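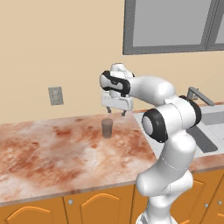
Figure 1. Kitchen task in simulation: the arm with its gripper open above a glass cup on the countertop.

Progress Report to the Escobedo Fund
Assistive Kitchen Handling Project - Equipment Planning Phase
Submitted by Aurelio Becerra, Project Lead, Witden Center for Independent Living Research

1. Purpose of this report

This report covers the second period of the grant. It describes the simulation work completed to date, sets out the equipment the project proposes to buy, and requests the Fund's approval to move two budget lines. It should be read together with the work plan accepted at the start of the grant, which remains in force except where noted in Section 5.

2. Background

The project studies whether a single robotic arm, mounted at counter height, can carry out small handling tasks in an ordinary home kitchen for residents with limited reach or grip. Under the terms of the award, no arm may be purchased until the task set has been tested in simulation and the results reviewed by the Fund. The center asked for this condition itself, having leased an arm in an earlier project that proved too short for the counters in our test apartment.

3. Work completed

The simulated kitchen is complete and in daily use. The layout used for the glassware tasks, shown in Figure 1, places the cup on a clear stretch of counter with the sink to the right and the arm standing in front of the counter edge. A white arm model with a two-finger gripper is used throughout.

A total of 132 trials of the cup-lifting task were run during the period. Of these, 72 ended with the cup lifted and returned upright to the counter. The remainder were stopped by the software or ended with the cup tipped or released early. Most of the failed trials share one of two causes. In the first, the fingers came down off-center and touched the rim on one side before closing. In the second, the forearm approached the limit of its travel when the cup was placed near the wall, and the wrist could not be kept level.

The first cause is a matter of control and is being addressed by the programming staff. The second bears directly on purchasing. Reach to the back of the counter is now treated as a fixed requirement, and it has removed the shorter of the two arms under consideration from the list.

Placement near the sink was also examined. With the base in its present position the arm passes in front of part of the sink, and a person standing at the counter would have to work around it. The project team has drafted an alternative mounting position farther to the right and will test it before floor brackets are ordered. A rail mount was considered and set aside on grounds of cost.

4. Equipment proposed for purchase

The project proposes the following purchases, in this order.

Robotic arm, one unit. Platach has provided a written quotation for its longer-reach model, with delivery in August if an order is placed promptly. The quotation includes the controller and a basic service plan. It does not include training, which the center will provide from its own staff time.

Grippers, 2 units. A spare is requested so that trials may continue while one gripper is under repair. Finger pads are expected to wear fastest, and glass is the least forgiving of the materials in the task set.

Mounting base and floor brackets. These will be ordered only after the mounting position has been settled. The test apartment has a raised floor along the sink wall, and the building manager must approve any drilling.

Safety equipment, to include a stop button within reach of a seated user and floor matting. Usedgate has offered reconditioned stop controls at a lower price than new ones. The center's safety officer has asked to inspect them before a decision is made, and the budget assumes new equipment until that inspection is finished.

5. Budget

Spending to date is within the approved amount. The simulation line closed with $3,021 unspent, mainly from software licenses that were obtained at the academic rate. The center requests permission to move this sum to the mounting and safety lines, neither of which was adequate in the original budget. No increase in the total award is requested.

Staff costs are on plan. The part-time technician post was filled later than intended, and the first months of trials were run by existing staff.

6. Risks and open items

Delivery time is the principal risk. If the arm arrives after August, the first trials in the test apartment will overlap with scheduled plumbing work in the building, and access to the kitchen will be limited. The center has asked Platach to confirm a delivery date in writing.

A further concern is the difference between simulated and real glassware. The simulated cup is a short, straight-sided tumbler. Residents own glasses and mugs of many shapes, and the results reported in Section 3 should not be read as applying to all of them. Tapered glasses and handled mugs will be added to the simulation next - the models are already in preparation.

7. Decisions requested

The Fund is asked to accept the simulation results as meeting the purchasing condition for the longer-reach arm, and to approve the transfer described in Section 5. The mounting base will be the subject of a separate short memorandum once the alternative position has been tested.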